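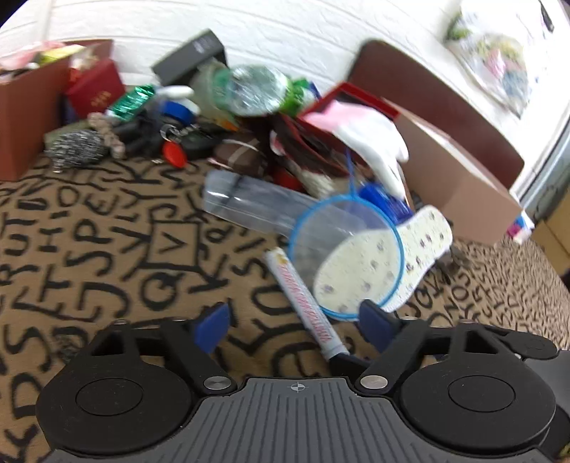
Fig. 1. Tan fabric printed with big black letters.

My project was on hand-drawn lettering and why people still like it on stuff for the home. I got the idea at the Barance street market one Sunday in August, when I noticed I kept stopping at the stalls with wobbly letters on their signs and walking right past the neat ones!

So I made two versions of the same tea towel design, one in a plain computer font and one I drew myself with a brush pen (my K took forever -- I have 9 pages of bad ones). Then I asked 6 classmates and a bunch of family members which they'd buy. The hand-drawn one won easily, although my aunt said the font one looked "cleaner" and she wouldn't budge.

Printing was the hard part. Bratier wanted a minimum order I couldn't afford, so I went with Salameh, a small shop near school, and they let me do a short run. The ink bled a little on the thin strokes, mostly the Y and the V, so next time I'd draw everything thicker. I'd also like to try a second color, maybe a dark green, if I can get the two layers to line up.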